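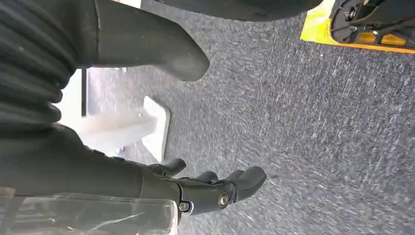

Wrist camera, hand out over the carpet

Do you keep the travel frames or cut them?

Last updated: Tuesday, March 22, 2022

tray_fourteen
We have been recording teleop demos for the Walton project since November. The task is sorting small packets into a cardboard tray with partitions. We are at 1624 episodes and I have started cleaning them up before the next training run.

My question is what people do with the part of an episode where the arm is just getting to the desk. On the wrist camera those stretches are mostly floor, and the flecks in the carpet smear into diagonal streaks when the hand moves. The policy trained on everything is slow to start. It drifts a bit, stops, drifts again, then goes in. I think it is learning the hesitation from the operators, who take a moment to settle before they commit.

My plan is to trim every episode so it starts when the hand is over the tray. Has anyone done this and regretted it?

mlowry_bench
Yes and yes. We trimmed hard on a drawer task and the policy was great as long as someone parked the arm in the right spot first. Anywhere else, it had no idea what to do. You are removing the only examples of how to get there.

If hesitation is the problem, cut the hesitation. Drop the steps where the joints barely move and leave the rest alone.

gantry_gus
I'd trim. A scripted move can get the hand over the desk every time. Why spend model capacity on that? Learn the part that is hard to script and script the part that is easy. We ran it that way at Arnthorpe for a long time with no trouble.

mlowry_bench
That works if the desk never moves. Does the desk move?

tray_fourteen
The desk gets bumped. The tray moves every session on purpose, and it gets turned too. So a scripted approach would need to find the tray first.

gantry_gus
Then put a marker on the tray. Still cheaper than collecting more demos.

tray_fourteen
We're trying to stay away from markers. The partner wants to swap trays without relabeling anything.

pk_nightshift
How are you detecting the idle steps? We filter on joint velocity in Clavow and it kept throwing out the moment just before the fingers close, because the arm is holding still while the hand does fine adjustments. It took us 2 retrains to notice. Include the finger joints in the threshold or you will lose the part you care about most.

tray_fourteen
Arm joints only at the moment. I'll add the fingers before I filter anything, thanks.

softjaw
Something else to check before you trim: what does your head camera see during the travel part? People look at the wrist stream, decide it's junk, and cut the episode for both cameras. The head view may be perfectly good in that stretch.
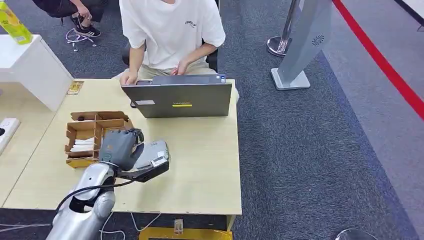

Head camera coverage is where I would put the effort. On our own sorting task we got more out of varying the surroundings than out of another thousand clean grasps, and we only learned that after we had the clean grasps. Look at what's in view besides the tray: a laptop at the back of the desk, somebody in a white T-shirt with both hands on it, a power strip on the next desk over. If that laptop is open in every episode, the model can use it to work out where the tray ought to be. Close it for some sessions, move it for others, and have people sit somewhere else now and then. Same with the packets. If the white ones always start on the left, you haven't tested whether it can find them.

gantry_gus
Or clear the desk and have people stay out of it. I don't see why you would want a person in your training data for a packet sorting job.

softjaw
Because people will be there when it runs. We had a policy that did well all week and then went wrong when someone sat down across from it.

gantry_gus
That sounds like a reason to crop the camera.

softjaw
Cropping is fine until the tray ends up outside the crop. He said it moves.

mlowry_bench
Agree with softjaw on variation, though I'd be careful about changing everything at once. If you move the laptop, the tray and the people in the same week you won't know which one helped.

pk_nightshift
There was a write-up from the Demchenko group that went the same way. They kept a log sheet per session with what was moved. Boring, but you can split the data by it later. We do it with a text field on each episode now.

tray_fourteen
Reporting back. I added the finger joints to the filter and dropped idle steps only, travel left in. Then I trained on a subset of 1000 episodes with the filter and the same 1000 without it, and ran 20 trials of each with the tray in spots we hadn't used.

The filtered one starts moving right away. It still gets the wrong compartment sometimes, and it's worst on the right side of the tray, so I went back through the recordings. The operators put far fewer packets there. That one is on us.

I also went through a batch of head camera clips for the laptop thing. Open in all the ones I checked. We'll start moving it next session and note it per episode.

gantry_gus
Did you try the trimmed version at all?

tray_fourteen
No. I can run it on the same subset if the machine is free this weekend.

gantry_gus
Please do. I'd still bet on it with a decent approach script in front.

mlowry_bench
Start the arm from somewhere awkward when you test it.

pk_nightshift
And post the velocity threshold you ended up with, ours still feels too high.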